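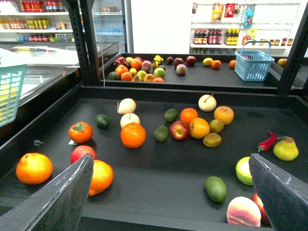
Fruit on the black tray, pears in the middle.

December 26, 2023

Cutting room, Clilura, reel 4.

Opened the project from the Zuver drive. Bins came up fine but the sound rolls for the market sequence were offline again, same path problem as before the break. Relinked by hand. 158 clips found, the rest are wild tracks that Obaidul has on his own drive and will bring in.

Reel 4 now runs 164 shots. The market sequence is still too long. Took out the second conversation at the stall and went straight from the close-up of the mother to the bus. The join is rough in sound, so I laid 60 frames of street noise under it for now. Needs a proper atmos.

Tried the doorway scene with take 2 all the way through. Performance is better but the light drops halfway and the grade won't hide that. Went back to the split, take 2 up to the line about the keys, then take 5. Old version kept in the bin marked HOLD, please don't delete it.

Tahsin Gunawardena watched the reel after lunch. Notes:
- loses track of who Jerel is talking to on the stairs
- likes the bus
- the music comes in too early by a few seconds

Moved the music to start on the door closing. Stairs not touched yet. There is a wide from the second set-up that might fix it, but the boom dips in near the end and I need to see how much of it is usable.

Export for Sivakumar done with burnt-in timecode. First one had the left channel missing, so ignore the file ending in a. Lock date is still March.

Next: stairs, titles spelling (Obaidul Saha to check his own credit), back up the drive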